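Warkby Adds Evening Cooking Courses for Adults at Its Pirkard Teaching Kitchen

Registration opens in April for beginner classes covering bread, soups and everyday meals

PIRKARD – Warkby, the community cooking school, will expand its adult program this spring with a set of evening courses for people who have little or no experience in the kitchen. The courses will be held at the school's teaching kitchen in Pirkard and will run alongside the existing daytime schedule.

The new program has 40 places in its first term. Students will attend one evening a week, starting at 6:30 p.m., and each class lasts two and a half hours. Ingredients, aprons and printed recipes are included in the fee.

"We have had a waiting list for our daytime classes for a long time, and most of the people on it work during the day," said Hannelore Aigner, director of Warkby. "They asked for evenings. It took us a while to arrange the staffing, but we are now able to offer them."

The first course, called Basics, deals with knife handling, stocks, rice, eggs and simple roasting. The second, Bread and Dough, covers yeast loaves, flatbreads and pizza. Students may take the courses in either order. Those who finish both can move on to a longer course in family meals, which is planned for the fall.
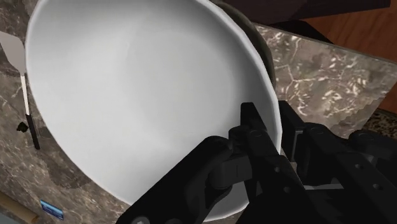
A large white bowl, seen close up.

Warkby has 250 students enrolled in its daytime classes. Class size will stay the same in the evening, with a lead instructor and an assistant present throughout. The lead instructor for both evening courses will be Shabani Waweru, who joined the school as an assistant and has taught its weekend bread workshop for the past three years.

"A lot of beginners have been put off by a recipe that assumed too much," Waweru said. "It says to cook the onions until soft, and they don't know how soft, or how high the heat should be. In the first two weeks we cook very few dishes and repeat them. People go home and make the same soup again, and by the third week they are changing it to suit themselves."

Students will be asked to keep a short notebook of what they cook at home between classes. The notebooks are not graded. Instructors use them to see which steps are causing trouble and to adjust the following week's lesson. Daytime students already keep one, and the practice will carry over without changes.

All recipes for the evening courses are taken from the school's own collection, which now holds 1044 recipes. Instructors have spent the winter choosing those that can be finished within one class and that use ingredients sold in ordinary grocery stores. Vegetarian versions will be available for every main dish. Students with food allergies should state them on the registration form so that the menu can be adjusted before the term begins.
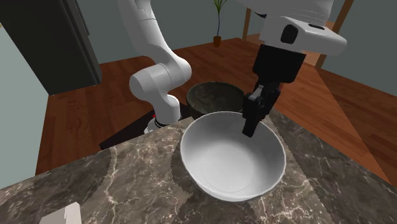

Fees for the evening courses match those for the daytime program. A reduced rate is available to students, retirees and anyone receiving housing or food assistance. Part of the cost of the reduced places will be paid by Clastik, a local kitchenware retailer that has supported the school's children's classes in the past.

The school has also made changes to its booking system, called Vi, which students use to reserve places and report absences. Evening students who miss a class may use Vi to book the same lesson at a daytime session, if there is room. Missed classes must be made up within the same term and cannot be carried over to the next one.

"People's work hours change, and we would like them to finish the course," Aigner said. "If someone can only come on a different day that week, we will try to find them a spot."

Registration opens in April at 9 a.m., online and at the front desk. Places will be given out in the order in which forms are received. Current daytime students may apply but will not be given priority over new students. Applicants must be 18 or older.

About Warkby

Warkby is a community cooking school in Pirkard offering classes for adults and children. Its courses include everyday cooking, baking, preserving and meal planning.

Media contact: Press Office, Warkby, Pirkard. Interviews with Hannelore Aigner and Shabani Waweru are available on request.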